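Chapter 9
Working Rules for Hand-Held Gripper Stations

Most of the rules in this book so far have dealt with arms that are bolted down. A fixed arm has a known reach, and a line can be painted on the floor around it. Hand-held grippers have no such line. They go where the operator's arm goes, and two of them are often used over the same small table.

In August, the Lockwood site of Fakena rewrote its station rules after reviewing 70 incident slips. Few of the slips described an injury. Most recorded a bumped tool, a snagged cable or an object knocked to the floor. The rules in this chapter follow the Lockwood version, with changes made later at Climcombe. 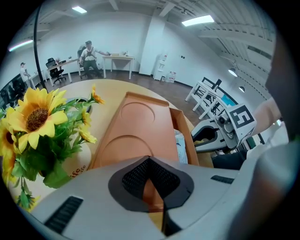
Figure 9.1. Two hand-held grippers at a round table with an open orange box and a pot of artificial sunflowers. A thin black cable rises from the table area.

Three points should be settled before work starts at a table. The first is the layout: which objects belong to the task and which stay where they are. The second is cable routing. A cable should leave the table on the side away from the operator's hands and should never cross the space between two grippers. The third is the marker check. If a gripper carries a printed marker, the marker must be clean, flat and firmly attached. A loose one is replaced before the tool is used again.

Jaws are inspected every 500 cycles and replaced at 3,000, whether or not wear can be seen. The count is kept on the tool's own card, so that it stays correct when the tool moves to another table.

Section 9.1 covers table layout and the distance between neighboring stations. Section 9.2 covers cables. Inspection cards, including the short form used at Ralteron, are in Section 9.3.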